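Barnow Neighbors Forum > Events > Parish supper, moving it outdoors?

hanora_hill
Posted Friday, September 24, 2021

Ok so I know people have feelings about this one. Father Shabani Mwakalinga mentioned after Mass that the fall supper might go out on the lawn at St. Radwan's instead of the hall, and I'm all for it! We had 48 signed up last time I looked and the hall gets so loud you can't hear the person next to you. My mom gave up and went home before dessert in July.

pete_in_the_choir
Lawn is fine until it rains. Remember the blessing of the animals? I'm still finding mud in my trunk. Keep it in the hall and open the side doors.

mwanahawa.m
I'm doing the food sign-up again (Mwanahawa Mosoti, for anyone new) and I could go either way, but please decide soon. Outside means cold dishes mostly, and I already have 12 people down for casseroles. I don't want to call them all back twice.
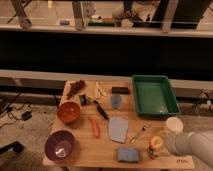 Also we're short on desserts, and I need a couple of people who can stay late to wash up. Last year it was me and my sister until almost eleven and I was not a cheerful person the next morning.

hanora_hill
Put me down for washing up, and my husband too (he doesn't know yet).

grumblebee39
Am I the only one who thinks $12 a plate is too much for a potluck? We're bringing the food!

pete_in_the_choir
The money goes to the roof, Bee. It was in the bulletin.

grumblebee39
I read the bulletin. I'd sooner write a check for the roof and eat for free. Families with four kids are going to skip it.

mwanahawa.m
Kids are free. It's on the sheet by the door, but the print is tiny so I'll redo it.

grumblebee39
Ok, that's better. Still think it's steep for the rest of us.

nettie_k
Could we rent a tent? Nametti Rentals did my niece's graduation and they were nice about the deposit. I think theirs seats around 28, so we'd need two.

pete_in_the_choir
Two tents and there goes the roof money.

hanora_hill
Pete, you are wearing me out, lol. I'll ask Father on Sunday and post what he says.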